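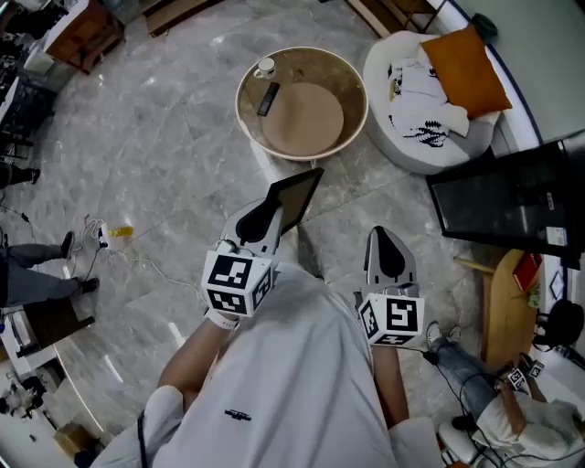 Talavera Song Sheet Index

Version 4

Overview

The Talavera index is a table of popular songs from printed sheet music of the dance band years. Each row is one printing of one song. A song that was issued with three covers has three rows, tied together by a shared work number. The index holds 3000 rows. It contains no audio, no page scans and no full lyrics.

The source is the Silcombe collection, a set of boxed song sheets sorted by publisher. Boxes were indexed in shelf order. Princess Evangelista keeps the table and approves changes to it.

Files

songs.csv: one row per printing
people.csv: one row per composer, lyricist or arranger
covers.csv: performer names printed on the cover, one name per row
changes.txt: corrections, by version

All files are UTF-8, comma separated, with a header row. Text fields are quoted. Dates are stored as a year, or as a year and month where the sheet gives both.

Fields in songs.csv

print_id: unique, never reused
work_id: shared by all printings of the same song
title: as printed on the first page of music, not the cover
subtitle: text in parentheses after the title, without the parentheses
year: copyright year on the sheet
publisher: normalized name
publisher_raw: name as printed
key: key of the first vocal entry
meter: time signature at the start of the chorus
verse: yes, no or unknown
chorus_bars: length of the chorus in bars, not counting the second ending
source_show: film or stage show named on the sheet, otherwise empty
box: Silcombe box label

Fields in people.csv

person_id, name, name_raw, role, print_id. Role is one of music, words, both or arranger. Where a sheet says only "by" and lists two names, both people get the role "both". Some of these credits can be split from other sources, but the index follows the sheet.

Cover names

Publishers often changed the performer on the cover while leaving the plates alone. A name in covers.csv means that the performer appears on that printing. It does not mean that the performer recorded the song or introduced it. The phrases "introduced by" and "featured by" are kept in the field cover_phrase when they are printed.

Matching

Work numbers were first assigned by the Primico matcher, which compares the title and the composer surnames. Pairs scoring 93 or higher were merged. Pairs below that were checked by hand against the opening bars of the chorus. Songs with the same title and different music are kept apart. Medleys have their own work numbers and are not linked to the songs inside them.

Known problems

Copyright year is not always the year of printing. Later printings often keep the original notice, and the index makes no attempt to date them.

Ukulele chord symbols are not recorded. An earlier version had a field for them, which was dropped after the entries proved uneven.

Sheets missing their outer leaves have an empty publisher_raw. The normalized publisher is then taken from the plate number, if there is one.

Box 5 was indexed before the rule on subtitles was settled. Its titles may still include text in parentheses.

Pen names are not resolved. One writer may have several person_id values.

Loading

The files load in any spreadsheet program. Set print_id and box to text before import, or leading zeros will be lost. The Sirnance catalog loader reads the files as they are, but needs people.csv loaded last.

Changes in version 4

Split the title and subtitle fields. Added cover_phrase. Removed duplicate rows for professional copies. Corrected waltzes entered with a meter of 3/8.

Corrections

Send the print_id, the field name, the current value and the proposed value. Corrections need to come from a sheet in hand; record labels and songbooks are not accepted as sources. The next version is planned for December.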